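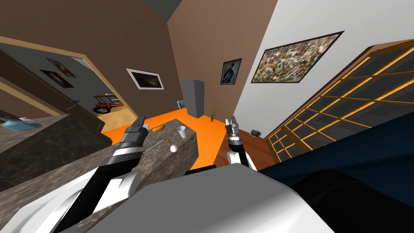 Merja Mustonen wrote in to ask whether the Plavano bread maker really needs its first empty run, and the answer is yes, please do it once before any dough goes near it! I skipped mine and the first loaf tasted of factory.

1. Wash the pan and the paddle in warm soapy water, then dry them well.

2. Push the paddle onto its peg until it sits flat. Mine is stiff, so I give it a bit of a wiggle.

3. Drop the pan in, turn it to lock, close the lid and choose programme 9.

4. Let it run to the beep - there may be a faint smell, so open a window.

Caution: the lid gets hot near the vents. Keep tea towels off it (I know, it looks like such a handy shelf).

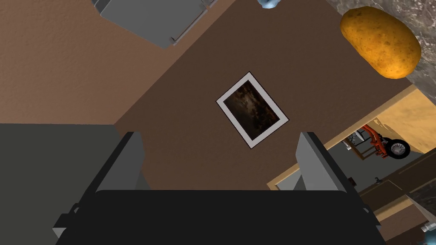 Your first loaf

5. Water goes in first, then flour, then salt in one corner. Make a little dip in the top for the yeast and keep it dry.

6. Pick programme 3 for a plain white loaf. Press the crust button until the light sits under Medium.

7. When it beeps, put on oven gloves, lift the pan out and leave it for five minutes before you tip the loaf onto a rack.

Note: if the paddle stays in the bread, wait until the loaf is cool and ease it out with the plastic hook. Never a knife - I scratched my first paddle that way and had to order another.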